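Chain and sprockets at 3,376 miles

Thursday, June 10, 2021
3 min read

The Benari went past 3,376 miles on the way back from the coast, and the chain had reached the end of its adjuster marks. I had put it down to hard use. The tight spot told a different story. With the rear wheel off the ground, slack measured 25 mm at one point of the run and 42 mm half a turn later. No adjuster setting cures that, so the chain and both sprockets came off on Saturday morning.

The standard chain is a 520 O-ring type. I replaced it with a Rathjen 520 X-ring, 112 links, supplied with a soft rivet link. Clip links are offered at a slightly lower price. I have used them on small bikes without trouble, but on this one the guard clearance is small and I prefer a rivet.

Sprockets are from Pultard, steel front and rear, 15 and 41 teeth. The original rear is a 42. One tooth fewer drops the engine speed slightly at a steady 60 mph, and the bike has enough torque to carry it. The speedometer takes its signal from the front wheel, so the reading is unaffected. If yours reads from the gearbox it will need correcting.

Order of work, for anyone with the same model:

Loosen the gearbox sprocket nut first, with the old chain still fitted and the back brake held on. Mine had a tab washer, which had been bent over at one side only. A 2 ft bar moved it. Then slacken the rear sprocket nuts while the wheel is still in the bike. Grind the heads off one link of the old chain, press the pin out, and take the wheel out afterwards.

The area behind the front sprocket cover held a solid layer of old grease and road dirt, packed against the clutch pushrod seal. I scraped it out with a plastic spatula and finished with paraffin on a rag. The seal was dry behind it. The cush drive rubbers had a little play but no splits, so they went back in.

Riveting was done with the Dateck tool, which I bought two years ago and had used once. The instructions give a flare of between 5.5 and 5.8 mm on the pin end. I got 5.6 on one and 5.7 on the other, checked with a calliper after each quarter turn. Side plate width matched the neighbouring links. Go slowly here, as an over-flared pin can crack and the link is then scrap.

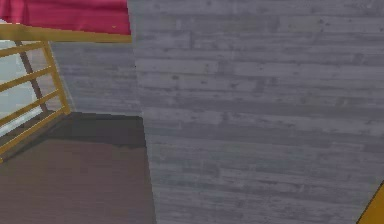

Hartmut Strobel wrote after my May post to say that he would never set slack on the centre stand, and that on his own bike the figure changed by nearly 10 mm once the weight was on the wheels. He checks it on the side stand, at the tightest point, and again with a passenger sitting on it. I have now tried his method. The change on mine was 6 mm, and the manual does specify the side stand, in a footnote I had missed.

Final setting is 32 mm at mid-run. Axle nut to 88 Nm, then the adjusters nipped up and the lock nuts tightened. The alignment marks on the swingarm disagree with a straight edge by half a division – I trust the straight edge.

After 361 miles the slack is at 34 mm and even all the way round. I will look again at the next oil change. Lubricant is plain gear oil on a brush, applied after a ride, with the excess wiped off the next morning.

2 comments
Shared 7 times

Related posts
Fork oil: level or volume?
Refitting the rear mudguard without swearing
Brake pads after 2,000 miles of wet lanes
Which paddock stand fits a narrow swingarm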